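The Clomum club at Miltdale meets in a room with 15 chairs and one good computer. Nour Hakim writes the arm's routines there and tests them in simulation – mugs, plates, a banana, two crates.

"Most of it is waiting," she says. Her last routine ran to 605 lines before Emil Grabner cut it to 177.
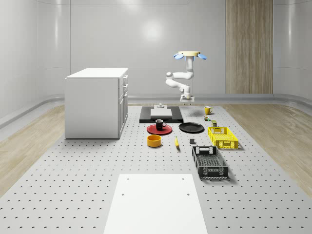 Grabner wants the mugs done before April. Hakim would sooner start with the crates, and they have yet to settle it.

Related
Leonie Camenzind on judging school robots
Jilleck opens its workshop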